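Protokoll der Hausversammlung Hiveck
Freitag, 4. April 2025, im Treppenhaus, Erdgeschoss

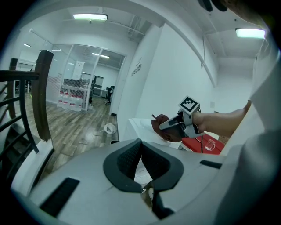

Beginn mit Verspätung, weil der Schlüssel zum Gemeinschaftsraum wieder dort war, wo er immer ist, nämlich im Gemeinschaftsraum. Die Versammlung tagte deshalb am Fuß der Treppe. Wer früh kam, saß auf den Stufen, der Rest lehnte. Die Beschlussfähigkeit wurde festgestellt und von niemandem angezweifelt.

TOP 1: Protokoll der letzten Sitzung
Das Protokoll vom Oktober wird genehmigt. Eine Partei aus dem zweiten Stock wünscht, dass das Wort »Gebrüll« durch »lebhafte Aussprache« ersetzt wird. Dem wird stattgegeben.

TOP 2: Treppengeländer
Das Thema steht zum siebten Mal auf der Tagesordnung, was ihm inzwischen eine gewisse Würde verleiht. Einigkeit besteht darüber, dass die dunkelbraunen Holzpfosten bleiben, wie sie sind. Uneinigkeit besteht über alles andere.
Die Firma Babaei hat zwei Angebote geschickt. Das erste umfasst das Nachziehen der Befestigungen und einen neuen Anstrich der schwarzen Metallstäbe in Schwarz. Das zweite umfasst dasselbe in Anthrazit und ist teurer. Auf die Frage, worin der Unterschied liege, wird auf das Angebot verwiesen. Darin steht: Anthrazit.
Die weiße Treppenwange soll mitgestrichen werden. Der Einwand, Weiß sei bei Schuhen, Kinderwagen und Fahrrädern eine mutige Wahl, ist berechtigt und kommt Jahrzehnte zu spät. Ein Antrag auf Grau findet eine Stimme, die des Antragstellers.
Beschluss: Angebot eins, Schwarz. Zwei Gegenstimmen, beide aus Liebe zum Anthrazit.

TOP 3: Der weiße Tisch
Der weiße Tisch unten an der Treppe war ursprünglich für Pakete gedacht, für höchstens einen Tag. Inzwischen hat er sich zu einer Art Fundbüro mit unbefristeter Lagerung entwickelt. Genannt werden: Werbeprospekte, einzelne Handschuhe, ein Topfuntersetzer und eine Tüte Blumenerde, die im März getrieben hat.
Vorgeschlagen wird, den Tisch abzuschaffen. Darauf folgt eine lebhafte Aussprache (siehe TOP 1). Der Tisch bleibt. Dinge ohne Namen werden künftig nach sieben Tagen entfernt. Was mit »entfernt« gemeint ist, soll die nächste Sitzung klären — vermutlich auch die übernächste.
Gläser und Tassen gehören nicht ins Treppenhaus, weder auf den Tisch noch daneben. Sie sind nach Gebrauch von denen mitzunehmen, die daraus getrunken haben. Der Satz wird auf Wunsch der Versammlung wörtlich ins Protokoll aufgenommen.

TOP 4: Kabel
Lose Kabel dürfen nicht quer über Laufwege gelegt werden. Wer unten im Haus Strom braucht, führt das Kabel an der Wand entlang und räumt es danach wieder weg. Es wird gefragt, wer den Strom dafür bezahlt. Die Frage wird zur Kenntnis genommen.

TOP 5: Hausfest
Die Tanzgruppe Flitidance hat angefragt, ob sie beim Hausfest im Hof auftreten darf. Benötigt werden ein ebener Boden und bis zu 17 Stühle. Der Hof verfügt über keins von beidem. Die Zusage wird dennoch erteilt, man freut sich aufrichtig. Die Stühle kommen aus den Wohnungen und sollen diesmal auch in dieselben Wohnungen zurückkehren.
Für das Essen liegt ein Vorschlag des Imbisses Tisham vor. Eine Partei bevorzugt Kartoffelsalat aus eigener Herstellung. Es wird daran erinnert, dass beim letzten Fest ausschließlich Kartoffelsalat mitgebracht wurde, in sehr unterschiedlicher Auffassung. Beschluss: Tisham, dazu ein Kartoffelsalat. Wer ihn macht, wird per Los bestimmt. Beschwerden über das Rezept sind vor dem Fest einzureichen.

TOP 6: Verschiedenes
Die Kellertür klemmt. Sie klemmt im Sommer und im Winter, aber im Winter fester. Babaei soll beim Geländertermin einen Blick darauf werfen.
Die Bitte, nach 22 Uhr leiser die Treppe hinunterzugehen, wird wiederholt. Hinaufgehen ist nach übereinstimmender Ansicht nicht das Problem.
Der Ersatzschlüssel für den Gemeinschaftsraum hängt ab sofort außerhalb des Gemeinschaftsraums. Der genaue Ort wird den Parteien mündlich mitgeteilt.

Offene Aufgaben
Auftrag an Babaei bestätigen, Termin aushängen
Zettel für den Tisch schreiben, gut lesbar
Stühle zählen
Flitidance zusagen und den Hof vorher einmal zeigen

Die nächste Sitzung findet im Oktober statt, sofern die Tür aufgeht.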